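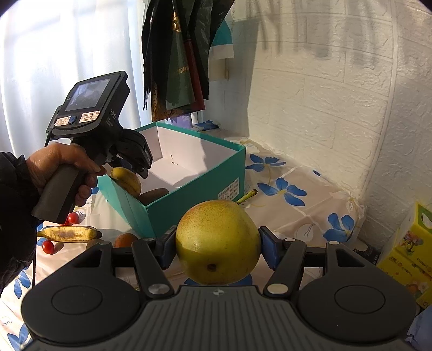
Issue 46, page 13

The pear grower from Levthorpe does not like to be called an expert. "I am a person who made the mistakes before you," she says, and pours the tea. Her kitchen window looks on the oldest part of the orchard, planted by her father-in-law, and for most of the afternoon she speaks with her face turned to it.

She came to the valley in a February, from a city flat with one balcony, and married into pears. The family had at that time 50 trees behind the house and a second block across the creek, which everybody still calls Gruladora after the farm that stood there before. I asked if she knew anything about fruit. "I knew how to eat it," she says. "And I was eating it wrong also."

Eating it wrong, as she explains, means waiting for the pear to become soft on the tree. Most European pears ripen from the inside to the outside. If you leave them hanging until the skin feels soft, the flesh at the core is already brown. You must pick them when they are mature but still hard, and let them finish indoors. "My neighbours with one tree in the backyard, they all say the same thing to me. They say, my tree is no good, the pears are rotten in the middle. The tree is good! They are picking three weeks too late."

Her test is the one her mother-in-law taught her. She takes the fruit in her palm and lifts it until it lies horizontal. If the stem parts from the spur without pulling, the tree can be picked. If she has to twist, she goes home and tries again after a few days. She does not trust colour very much. In a dry year the skin turns yellow early and the flavour is not there yet, and in a wet year it can be the opposite.

After the picking comes the cold. Winter pears in her shed stay in the coolroom for 30 days before she brings a tray into the kitchen, and the early ones need much less. "People feel sorry for a pear in the fridge," she says. "But a winter pear without cold stays like a turnip. You can wait on it until Christmas." When I ask how to know the right day for eating, she presses her thumb beside my own wrist to show me how lightly, and says that one must press only at the neck, near the stem. If the neck gives a little, eat it today.

We speak for some time about the bad years. One spring the blossom opened early and two nights of frost took nearly everything on the Gruladora side, where the cold air sits down by the creek. She remembers walking there in the morning in her dressing gown and gumboots, cutting flowers open with her fingernail and finding the black centres. That autumn the family sold only to Khosravi, the grocer in town, who took the small fruit and the marked fruit at the same price as the year before. She has not forgotten it, and he still gets the first trays of the season.

The old trees are another subject. Some neighbours have pulled out theirs and planted on wires, close together, so that all the picking is done from the ground. She understands them. Her own knees complain about the ladder — "every rung has an opinion now" — and her son has drawn a plan for new rows on the upper paddock. She has agreed to the plan, with the condition that the trees behind the house are pruned and not removed.

Her next visitor is the cooking group from Zulovholm, coming on 23rd November to learn how she bottles pears with ginger and lemon peel. She will use fruit she bottled in autumn for the tasting, and apples for the practice. "They will be disappointed there are no fresh pears," she says. "I told them on the phone, in spring you come for the blossom or you come for the jars."

Before I leave she goes to the pantry and returns with a jar for me, and asks that I bring back the lid.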